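Fandomell Forums > Desktops and Workstations > Old Dell tower, pull the CPU or leave it?

slatbench
2020-02-24
Got a Dell tower open on the bench, side panel off, lying flat. Plan is swap the processor and clean up the wiring by the drive cage. Never done a socket with a lever before. Do I have to pull the power supply first or can I get in there as is? Pics further down once I get them off the card.

gemotel_fan
Leave the PSU. Plenty of room. Lever down and out to the side, let it come up slow, then the load plate lifts. Chip goes STRAIGHT up. No sliding, no tilting.

ohmwork
Disagree on the PSU. I take mine out every time – 2 minutes and you're not fighting cables. Dropped a screw behind one in December and had to strip half the case anyway.

gemotel_fan
2 minutes for you maybe. First timer is going to forget which plug went where. More stuff unplugged = more stuff to get wrong.

ohmwork
so take a photo first. not hard

Branodia
What memory is in it? If you're moving sticks around check the manual for slot order, dont guess. Mine wouldn't post for a whole evening over that.

slatbench
ok pics. Socket's open, memory still to sort. Last one shows the coin cell too, should I change that while I'm in there? 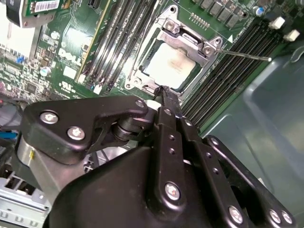
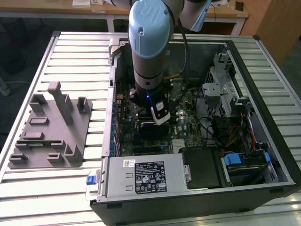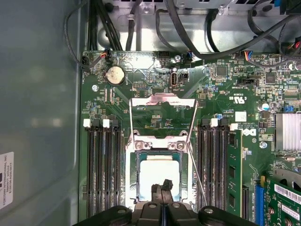 Re: coin cell and paste

Branodia
Yes change the battery. Cheap. You'll lose the BIOS settings so write them down frist.

gemotel_fan
Wouldn't bother unless the clock's been drifting. But ok, cheap.

Old paste – wipe the top of the chip with alcohol and a lint free cloth before the new cooler goes on. Keep it away from the socket contacts. Bend one of those and you're shopping for a board.

ohmwork
Agree with that at least. And pea size blob, don't spread it with a credit card like it's frosting.

slatbench
Thanks. Leaving the PSU in for now, sorry ohmwork. Ordered paste and a battery from Hájek, 15 bucks with shipping. Does the blue tab on the drive bay just squeeze? Don't want to snap it.

Branodia
Never had that exact case. On mine you squeeze and pull toward you. Stop if it feels stiff.

ohmwork
Same here. Old plastic gets brittle, go easy. And bag your screws!!

slatbench
Will do. Back when the paste shows up.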